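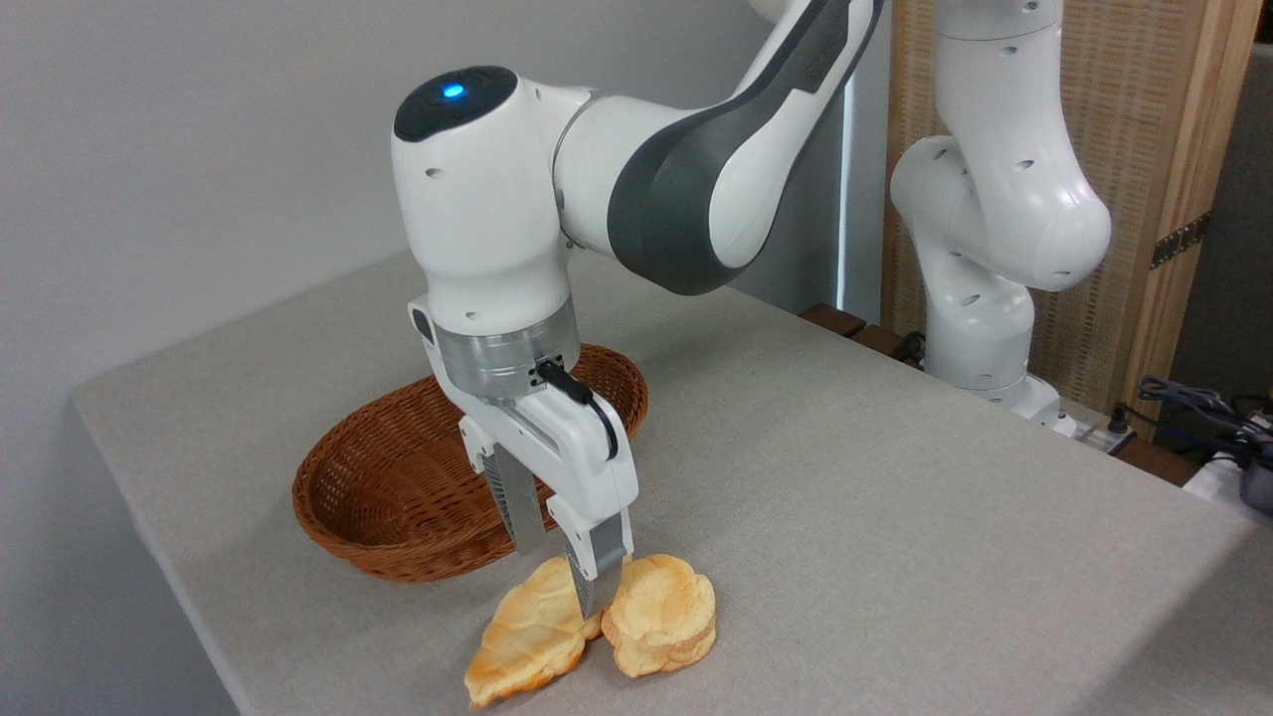 Attachment 1: the two pieces side by side on the gray cloth, flat one on the left, puffy one on the right

Ticket subject: Same dough, two different breads
Product: Wallura countertop oven
Category: Baking results / uneven rise
Status: Open, then Resolved (see last entry)

Original message

Hi there! I've had my Wallura since May and up to now I've been really happy with it, so please don't read this as an angry ticket. I'm just stumped. I make a batch of rolls most weeks from the Lekulmont white roll mix, and lately one side of the tray comes out fine and the other side comes out flat and kind of twisted. Same bowl, same dough, same tray, same bake.

I've attached what I mean. The right one is close to how I want them, nice and rounded with some brown on the crust at the edges. The left one is more of an oval slab. It got color in patches (darker orange-brown in some places, still pale yellow in others) and the top is all lumpy. I'd have been fine with it if I'd been trying to make flatbread, but I was not trying to make flatbread.

What I do, start to finish:

Mix the dough in the evening, first rise in a covered bowl on top of the fridge. Divide it on the scale at 100 grams apiece. Shape, put on the tray, second rise under a towel. Preheat to 200 C (I have mine set to Celsius because the mix packet is in Celsius, and I gave up converting). Bake on the middle rack, no fan.

Is it the oven? Do I have a dead element on one side? I'd like to know before I go buying more mix.

Support reply

Thanks for writing in and for the clear rundown. Uneven color can come from an element, but a flat shape usually starts before the bake. Could you run the toast test and let us know the result? Put slices of plain sandwich bread edge to edge over the whole rack, 200 C, no fan, and pull them when the first slice browns. Also, which side of the tray do the flat ones come from, and is it always that side?

My update, same evening

Did the toast test. Used up a whole loaf, so it's grilled cheese for lunch here for a while. The back row was a bit darker than the front row, but left and right matched as far as I could tell. So I guess that's good news for the element and bad news for me.

As for which side, I thought it was always the left, but I hadn't been keeping track. I'll mark it next time.

My update, Sunday

Okay, I baked again and paid attention this time. I stuck a bit of foil under the left corner of the tray so I couldn't mix up the sides, then turned the tray around right before it went in. So whatever was on the left for the second rise ended up on the right in the oven.

The flat ones were on the foil end again! They baked on the right side and still came out flat. They'd already looked sad and spread out going in, too, and I just never noticed before because I always had the towel over them until the last second.

So now I'm looking at the counter. The left end of my tray sits over the dishwasher during the second rise, and I run the dishwasher after dinner, right when the rolls are sitting there. I put my hand on the counter and it's properly warm on that end. The other end is over a cabinet and it's cool.

Support reply

That's a great find. Warm dough rises faster, and if it goes too far it loses its strength and spreads when you move it. Please try a second rise away from the dishwasher with nothing else changed. You may also want to check how tightly the pieces are shaped, as a twisted shape can mean the seam opened. Leave the temperature where it is for now so we only test one thing.

My update, next bake

Moved the tray to the shelf by the back door, which stays cool. Everything else the same. Much better! All of them held their shape. One did have a bit of a twist to it, and I'm pretty sure that one is on me — I remember being lazy with the seam and not pinching it shut.

I did cheat on one thing, sorry. I turned the oven down to 160 C for the last few minutes because the back row was getting dark. They came out a little pale on the sides, so I'm going back to a straight 200 and will just rotate the tray halfway through.

Side question while I have you. My tray is a Trasbridge, the dark kind, and the one that came with the oven is lighter. Does that matter for the bottoms? Mine have been browner underneath than I'd like.

Support reply

Dark pans do brown the bottoms faster. You can use the lighter tray that came with your oven, or move the dark one up a rack position. Either is fine. Are you happy for us to close the ticket?

My last update

Yes, go ahead and close it. I used the lighter tray today and the bottoms were golden instead of brown, so that's what I'll stick with. The Trasbridge can go back to being the cookie tray.

For anybody who lands on this ticket with the same problem: mine was the second rise over a warm dishwasher, plus a badly pinched seam or two. The oven was okay. Do the toast test anyway, it only takes a few minutes, but buy the cheap bread for it.

And the flat ones were still good split open with butter.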